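Chiefs' Accession and Civic Visits Project
Progress report to the Prarkow Community Fund, second reporting period
Prepared by the project office, Zirnside

This report covers the work paid for by the second instalment of the grant. The fund asked for plain answers, so we have tried to separate what has been done from what has been promised to us. 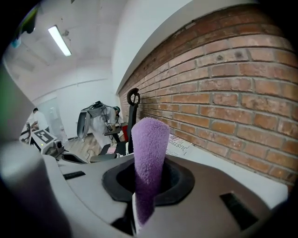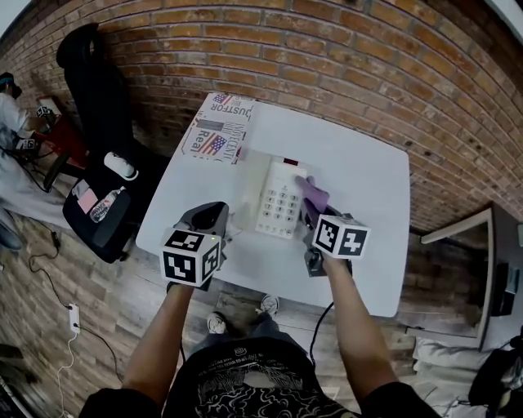
The grant was given to help the Zirnside traditional council hold its installation ceremony in an orderly way, with a fair guest list and open accounts. Two of the five planned tasks are finished. The protocol booklet has been printed and the seating plan has been agreed with the district office. The other three are described as "well advanced" in the council's own summary. We would be more cautious than that.

Guest list. The council first told us that 200 guests had accepted. When we asked for the replies, we were shown 55 in writing. The rest were said to be verbal. Some of those may well turn up, but we can't book meals and buses on the strength of a phone call that no one wrote down. We have asked for written replies from every delegation and will pay suppliers only against those. The council secretary's office was not pleased about this.

Visiting dignitaries. Senior government figures have been announced from the podium at both public meetings. We have seen no letter from any of them. In our view the programme should be drafted as though none will attend, with a short slot held open after the blessing. A great deal of the proposed security spending depends on those visits, and we have not released it.

Delegation from Man. The elders from Man confirmed in December and have sent their travel details. They are paying their own fares and asked only for lodging. This is the one part of the travel budget where the figures add up the first time.

Clallport road. The council was assured that grading of the Clallport road would be done before the ceremony. We drove it last month. The first stretch is better, and past the culvert it is much as it was. The works department says the remainder is scheduled but could not give us a date. If it rains, buses will have to take the longer way round, and the budget has no line for the extra fuel.

Money. Spending is under the forecast, which looks good on paper but mostly reflects work that hasn't started. The printer came in a little dearer than quoted - colour covers were added after the order was placed, without our approval. We have asked the council to cover the difference from its own funds and are waiting for an answer.

Before the next report we expect to have:
- written replies from all delegations, or a shorter list
- a signed catering contract
- a date for the Clallport road, or a costed detour

We recommend that the third instalment be held until the first two items are in hand. The council disagrees, and its letter to the fund is attached in full.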